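**MEDIA RELEASE – for immediate use**

**Karagiannis Institute calls for published terms in Lesier–Stovumia prisoner talks**

The Karagiannis Institute for Regional Dialogue today called on the governments of Lesier and Stovumia to publish the terms of any prisoner exchange before it is signed.

Talks between the two governments resumed in February at the border town of Alov, after a break that began when Stovumia withdrew its delegation over the status of the northern fishing villages. Both sides have since confirmed that detainees are on the agenda. Neither has released a list of names or said what would be given in return.

Media reports in both capitals have put the number of people to be freed at anywhere from 100 to 700. The Institute has not been able to confirm any of these figures and asks news outlets to treat them with caution.

"Families on both sides of the river are reading a new number every morning," the Institute said. "They should be able to read the terms instead."

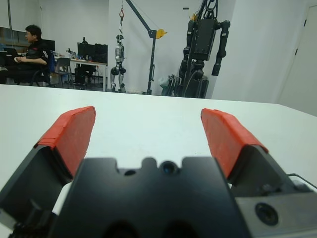
**Is the Institute opposed to an exchange?**

The Institute supports the release of anyone held without trial, and has done so since the first round of talks. Its concern is with convicted prisoners being added to the deal late in the process, with no public record of who they are or what they were convicted of. It takes the same view of prisoners held by Lesier and those held by Stovumia.

**What the Institute is asking for**

The Institute has written to both foreign ministries with the following requests:

- a full list of detainees under discussion, with the charge or conviction for each, published at least two weeks before signing
- written notice to victims and their families before any convicted prisoner is released
- a separate agreement on building and land permits around Alov, so that housing is not traded against detainees
- access for independent monitors at the crossing on the day of any handover

The third point has drawn the most comment. Draft wording seen by the Institute would have Lesier halt new housing permits on the east bank while releases take place. Under that wording, 500 homes already approved would be put on hold, and there is no end date. Councils on the east bank were not consulted.

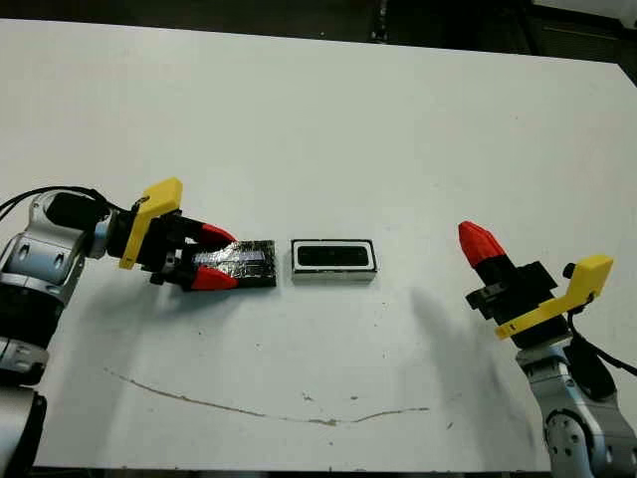 One east bank resident wrote to the Institute that she had waited four years for a permit and learned from the radio that it might be frozen. She said she had no quarrel with prisoners going home, but could not see what her kitchen had to do with it.

The Institute has received similar letters from the Stovumian side, where farmers worry that the crossing will be closed to trucks during the handover. The crossing is the only sealed road out of the valley, and produce bound for market has no other practical route. The Institute has asked that it stay open to freight between 6 am and noon.

**Public meeting in Alov**

A public meeting will be held at the Alov town hall before the next round of talks. Both delegations have been invited. Stovumia has accepted – Lesier has not yet replied. The hall seats 1000 and entry is free. Written questions can be left at the front desk from 9 am, and interpreters will work in both languages.
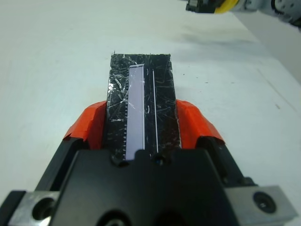 According to a reader of the Institute's newsletter, the last such meeting was too short and the delegates left before questions about the missing had been reached. The reader asked that those questions be taken first this time, and the organisers have agreed to this.

The Institute will publish a written record of the meeting, including any questions left unanswered, on its website and in print at libraries on both banks.

**About the Institute**

The Karagiannis Institute for Regional Dialogue is an independent, non-profit research centre. It takes no funding from either government and has no seat at the talks.

**Media enquiries:** Press Office, Karagiannis Institute, Alov. Spokespeople are available for interview on weekdays until 5 pm.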